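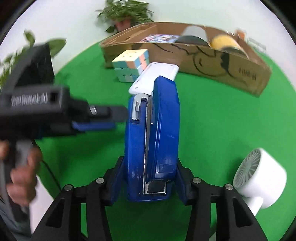 Tri des fournitures, deuxième carton. L'agrafeuse bleue est toujours là et je la garde. Grosse, brillante, quelques éraflures claires sur le bras, la petite enclume en métal bien en place au bout du socle. Je croyais l'avoir donnée avec les perforatrices en mai dernier.

Pour les agrafes, il m'en reste une boîte de chez Fagerlund. La Palska de mon ancien bureau se bloquait au bout de 2 feuilles un peu épaisses, je ne l'ai pas gardée longtemps.

Les cartons, maintenant. J'ai arrêté d'acheter des boîtes en plastique. Je prends du carton ondulé et je mets des séparations à l'intérieur : un compartiment large pour ce qui est plat, un côté plus étroit pour le reste. 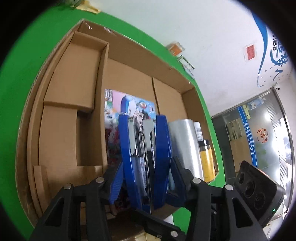

Le petit plateau bas sert pour les trombones et les gommes. Sans lui tout descend au fond et on finit par racheter ce qu'on a déjà.

Thodoris Psarras me demande si ça tient dans le temps. Le premier a fait deux déménagements. J'ai remis du ruban adhésif dans les coins, c'est tout.

Reste la papeterie imprimée, pochettes et feuilles en couleur. Je garde ce qui est intact, à plat. Les doublons partent à l'école.

Prochain carton : les classeurs Budeck. Il y a 252 pages de notices à relire avant d'en jeter une seule. Je m'y mets demain.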